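版块:客房与后勤 > 一线讨论
主题:套房层上了机器收拾房间,计件怎么算,有同行经历过吗

楼主 布草车第三格
先交代一下背景。我在 Hirnivside 这边的 Echeverría 做客房,干到领班,手下管套房和长住两层,一共43间。六月起公司推一个叫 Kakmont 的项目,承包方是 Wirnent,内容写得很漂亮:机器负责公区和会客间的“轻整理”,收瓶子、收包装、把散落物品归位,人负责床、卫生间和检查。开动员会的时候说得清清楚楚,不减人,减负担。

一个月下来,人确实没减。变的是别的东西。原来一间套房按整间计件,会客间算在里面。现在会客间划给机器,单价就往下调了,床和卫生间的活一点没少。另外多出来一个岗位叫“陪机”,机器进房的时候得有人在旁边,看着它别碰东西,抓不起来的给它摆正,卡住了按暂停。陪机按工时算,时薪比计件低。排班表上写的是“轮岗学习”。

我不反对新东西,洗地机刚来的时候我是第一个学的。可洗地机来了以后我腰不疼了,这个来了以后我每月少拿300,还得站着看。

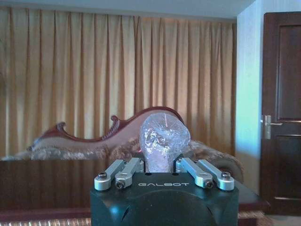 本帖阅读时间 4 分钟 | 只看楼主 | 倒序浏览

会客间里那些雕花木框的老式沙发,做过的都知道有多难伺候。木头上的卷花要用软刷,布面不能湿擦,窗帘褶子里吸灰要一条一条来。机器现在干的是拿东西这一段,像裹着透明塑料膜的小件,夹起来挪个地方。刷卷花、吸窗帘、看布面有没有渍,还是人的事,可是在新的计件表里这几项统统归在“会客间”名下,已经划出去了。等于说活还在,价没了。

我拿着表去找主管,主管说系统里会客间完成状态是绿的,绿的就不能重复计件。我问绿的是谁点的,他说是机器流程跑完自动变绿。

想问问同行:第一,你们陪机算不算岗位津贴;第二,会客间的细活有没有单列;第三,机器碰坏东西算谁的。

2楼 走廊尽头的制冰机
第三条最要紧,先问合同。我们那边是另一家的送物车,撞了门框,最后写的是“现场人员看护不到位”。你签陪机记录的时候看仔细,签字栏上面那行小字写的是“确认设备运行正常”还是“承担看护责任”,两个意思差远了。

3楼 弱电井
我做工程的,跟楼主立场可能不太一样,说两句。

现在这个阶段就是要人陪的,机器在学,人摆正一次它就多一次数据。你们觉得慢,那是拿它跟干了十年的人比。一个刚入职的实习生头一个月能独立做套房吗?也得有人带吧。计件表没跟着改,这是你们人事的问题,别算到设备头上。

4楼 布草车第三格(楼主)
回3楼。带实习生有带教费,我们店是有的,写在手册里。带实习生三个月以后他能替我分两间房。陪机我问过什么时候能不陪,Wirnent 的人说“看数据情况”。我就想知道一个日期。

还有,我带出来的实习生会跟我一起拿同一张计件表,他学会了,不会让我的单价往下掉。

5楼 周转箱
从仓库转来的,看着眼熟。我们当年上分拣线也是先说减负担,指标是跟着机器节拍走的,机器不喝水不上厕所。酒店这个反过来,机器慢,人等它,等的时间算低价工时。两头都是人吃亏,换个吃法而已。

6楼 弱电井
5楼你那是产线,没有可比性。酒店房间每间都不一样,客人把东西放哪儿都有可能,能在这种环境里干活已经很不容易了。客房这行招不招得到人大家心里没数吗?我们店去年空着的岗位到现在还空着,年轻人谁愿意弯腰刷马桶。

7楼 走廊尽头的制冰机
对啊,弯腰刷马桶招不到人,那怎么先让它去收茶几上的瓶子呢?我腰最疼的是铺床和刷浴缸,收瓶子是我一天里最轻松的十几秒,顺手的事。轻松的拿走,重的留下,还管这个叫减负。

8楼 夜审不睡
前厅的,旁观。说个你们可能没注意的:客人那边的反应两极。有的带孩子来专门问能不能看,有的一听有机器要进屋,第一句话就问它有没有摄像头、拍不拍行李。我们前台没有标准话术,Kakmont 给的材料里就一句“严格保护隐私”。客人再追问一句我就答不上来了,只能说我帮您问问。问谁呢,值班经理也答不上来。

最后不少人挂免打扰,那间房当天就做不了,客房部的计件又少一间。这个账也没人算。

9楼 布草车第三格(楼主)
8楼说的这个太真实了。免打扰多了以后,大家都挤在退房那几个钟头里做,上午闲着,下午跑断腿。

贴一张会客间的,给3楼看看是什么环境,你说每间都不一样,那我告诉你我们这层的茶几都一个样,深色亮面,前面一道金线,中间一个金色花环,擦完稍微有点指印就很显眼。 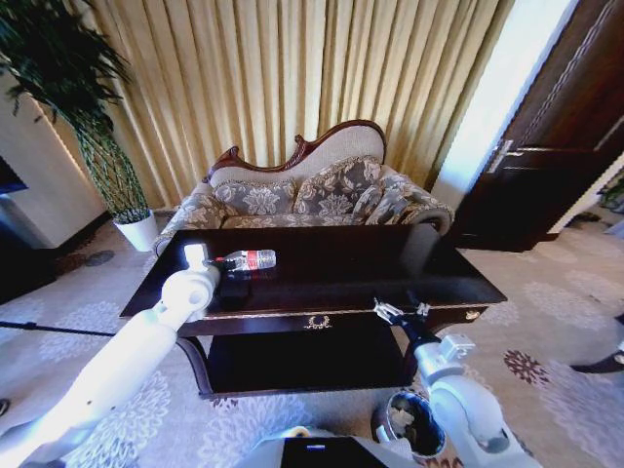

图:茶几上横着一瓶水,左臂末端已到瓶边

我们收瓶子的规矩是先看满不满。没开过的扶正放回,开过的问客人或者按退房处理,空的进回收。机器那套流程里怎么分的,我问了,答复是“后续版本会支持”。那现在谁来分?陪机的人分。分完了再由它来拿。我站在旁边,手一伸就完了的事,规定不许伸手,伸手算“人工干预”,要在平板上记一笔。

上个月我们这层记了287笔人工干预。周会上这个数字拿出来,意思是陪机人员配合度有待提高。我当时就想笑。

10楼 弱电井
等一下,干预次数拿来考核人,这个我也觉得不对。干预记录是给研发看的,记得越全越好,拿来考核人,大家以后就不记了,数据也废了。这条你可以直接跟 Wirnent 驻场的说,他们应该比你还急。

但我保留前面的看法,瓶子躺着能认出来、能伸到位,本身是有难度的。亮面桌子反光,透明瓶子,这两样凑一起对视觉很不友好。你们觉得一伸手的事,对机器来说就是难。

11楼 周转箱
难不难是他们的事啊。我买个锅,厂家跟我说这锅做得很难,我就该多等半小时开饭?公司付了承包费,它慢,那就按慢的结果付。怎么到最后慢的成本记到陪着的人头上了。

12楼 抹布分四色
我跟楼主不同意见,我愿意陪机。膝盖做过手术,铺不了那么多床了,主管让我固定陪机,少拿点钱我认,起码还有班上。以前像我这样的就是劝退。所以你们喊着取消这个岗的时候也替我们这种想想。

13楼 布草车第三格(楼主)
回12楼,我没说取消,我说要定价。你膝盖这样还站一个班看机器,站着也是伤的,你们那儿给不给凳子?我们这儿不给,说影响通道。你愿意做是一回事,按什么标准付钱是另一回事。你现在认了低价,他们就会拿你的价来谈我们的价。话难听,没有针对你的意思。

14楼 抹布分四色
给凳子,折叠的,我自己带的。

你说的道理我懂。可我谈不了那个价,我一谈就让我回去铺床。

15楼 走廊尽头的制冰机
12楼和楼主都没错,毛病在于这岗位没写进岗位说明书。没有说明书就没有定级,没有定级主管爱给谁给谁,有的人当照顾,有的人当罚站。先争这张纸。我们店后来加上去了,名字难听,叫“设备协同员”,但是有级别,算津贴,碰坏东西走设备保险,签字那行小字也改了。前后磨了小半年。

16楼 夜审不睡
15楼能不能把说明书的大概框架发一下,抹掉店名就行。我们前厅也想加一条,客人问摄像头的时候由谁答。

17楼 弱电井
我补一个建议给楼主:把会客间的工序拆开,拿东西一项、除尘一项、布面检查一项、窗帘一项,让系统分项变绿。技术上很简单,就是加几个勾选框。别跟他们吵机器好不好,吵不赢的,采购都签了。你就说“状态不准确影响查房”,这个理由质检部会站你这边。

18楼 周转箱
楼上这条我服。不过提醒一句,分项以后每一项都会被掐时间,到时候窗帘给你几分钟你就得几分钟。我们那边就是这么走过来的。

19楼 布草车第三格(楼主)
统一回一下。

17楼的办法我这周就提,表我自己先画一版。18楼说的掐时间我也怕,准备在表上写“按污渍情况”,不填分钟数,能拖多久拖多久。

签字那行小字我翻出来看了,写的是“看护人员确认全程履行看护职责”。我签了一个月了,之前没细看。从明天起我在旁边手写一句“仅确认在场”,不知道有没有用,有懂的说一声。

机器本身我还是那个态度,什么时候它能自己把浴缸刷了,我买水果请它。现在它做的那点活,我走过路过就做了,不值得为它改一整张工资表。

20楼 走廊尽头的制冰机
手写那句拍照留底,每张都拍,带上房号。框架我下了夜班找出来,发在16楼下面。

21楼 抹布分四色
楼主表画好了也发我一份,我们这儿没人会画表。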